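Block cell upkeep – Plostier shop, bench 2

Quick gallery from the October service. Arnaldo and I did most of it, Éabha kept the log. Captions are short, sorry, written between jobs.

Why now: the arm had 4,000 cycles since the last check and picks were drifting to one side. Always the same side, so we suspected the tool mount before the software.

Tool down over the board
Gray cylinder brought in low, tip right by the upper blue block. Jog slow for this, Ilídio has bent one already. Greens and yellows stay together on the right, reds nearer the front edge. Maple-look board on the blue pegboard, same as always.

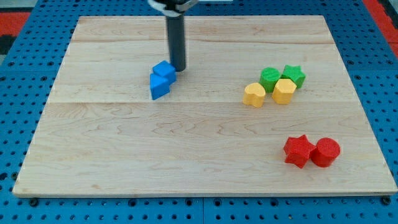

Wrist bolts
Marked with paint pen after tightening. If the line is broken, re-torque and write it down. Dont just re-paint it.

Board position
Push it back against the stops before you teach any points. We lost 45 minutes to this once – board had crept, tool was fine.

Cleaning
Dry cloth on the tool, vacuum for the pegboard holes. No spray near the wrist. Blocks get wiped when they start to feel greasy.

Still to do
New cable ties from Coelho, and Cristóvão wants the home postion re-taught before the next long run. Next check in 8 weeks.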